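## Section 2: Your first recording session at home

Welcome back, everybody! By now your gripper has been checked out to you from the Deris club shelf and you've tried it on the practice towels. Now comes the fun part, which is picking up ordinary things around your own house.

1. Charge the camera fully before you start.
2. Close the jaws all the way, then let them open on their own. If they stick, stop and write to Irja Kiiskinen before you go on.
3. Choose one task from the Mamance list (folding, hanging or packing — clothes are a lovely place to begin).
4. Press record, count to two, and only then reach for the cloth.

**Note:** Take hold of fabric where it bunches up, and let the pads do the squeezing. A thick pinch is much easier to keep than a single thin layer.
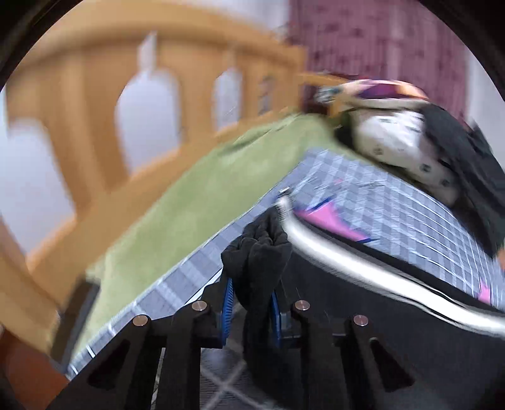

5. Lift slowly, set the piece down where you want it, and open the jaws before you pull away. Please don't worry if you drop something! Just pick it up again and keep recording.
6. Stop after 13 tries and give your wrist a good rest. Our goal for each student is 38 tries by the February meeting, so there's plenty of time.

**Caution:** Keep fingers, hair and drawstrings away from the joints while the jaws are moving. Little brothers and sisters, too.

When you're finished, copy your files to the Endus folder and put your initials on the sign-out sheet.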